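Grultside (software)

Grultside is a control and planning package for two-armed robots whose arms carry different end effectors. It is developed at the Mundport laboratory of Mansour, an automation software company, and was first released in March 2022. The lead developer is Omid Rashti.
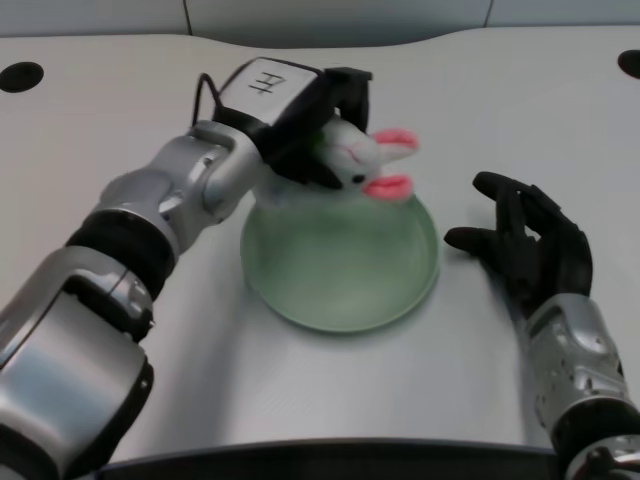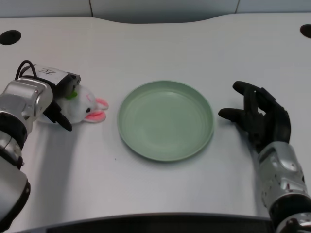 Tabletop work with a plush bunny and a round green plate. The left arm carries a parallel gripper and the right arm a black five-fingered hand.

Overview

Most planning software for two-armed robots treats the arms as mirror images of each other. Grultside keeps a separate description of each arm, covering its reach, its joint limits and the kinds of grasp its end effector can form. A task is written once, in terms of objects and goals, and the planner then decides which arm should carry it out. The arm that is not chosen is given a holding pose and is treated as an obstacle until it is needed.

Architecture

The package has 2 main parts. The planner, known as Nerumness, receives object positions from the perception module and produces a short list of candidate motions, ranked by clearance and by length of travel. The controller follows the selected motion at 200 updates per second and corrects for small differences between the planned and measured joint positions.

Perception relies on a camera mounted at head height. Objects are separated from the table surface by color and outline, and each is assigned a rough shape. Soft objects are handled as a special class – their outline is allowed to change after contact, and the grasp is checked by finger opening as well as by the camera view. Shallow containers such as plates and trays are stored with a rim height, which the planner uses to set the lowest point of a carrying motion.

Task recording

Grultside includes a recording tool that saves camera views, joint positions and planner decisions against a single clock. The public task set contains 3,978 recorded runs, of which 746 involve soft objects. Runs may be replayed in simulation or compared side by side, and a run that ends early is kept with a note of the step at which it stopped.

Later versions

An update issued in August of the same year replaced the original collision checker and added a text format for task files. Files written for the first release remain readable, although settings for finger force must be entered again by hand.

Limitations

The planner does not support passing an object from one arm to the other in mid-air. Transparent objects are often missed by the perception module, and the documentation advises against their use.

See also

Motion planning
Robot end effector
Grasp planning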